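Cans update from the Renska bench, quick one before the June review. Retrained the two-arm policy on 371 demos, wrist views plus the overhead. Labels matter more than we thought - mask them and it mixes up the short cans, mostly at the far side of the table.
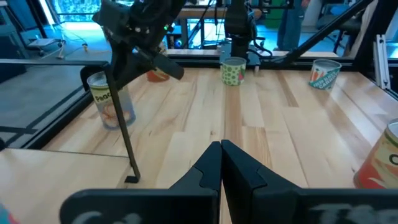
Ebere Yusuf wants to know if it's reading the words or just going by color. Fair question. Swapped labels on 3 cans and reran, no clear answer yet. Color is my guess. Cuiping Feng is writing up the masking test so ask her for the numbers, not me.

Other thing, handoffs. Old version let both arms go for teh same can and stall. New one picks an arm first, then plans the reach. Less stalling, slower overall. Can live with that for now.

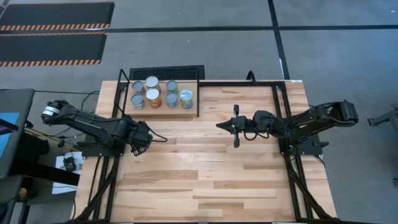 Kausar Kiani

Next up - 100 more demos with cans grouped on the tray, two rows, close together. Tight gaps are where the fingers get in trouble. Borkala split stays frozen untill the review, please dont touch it. Logs are in the usual folder, run 619.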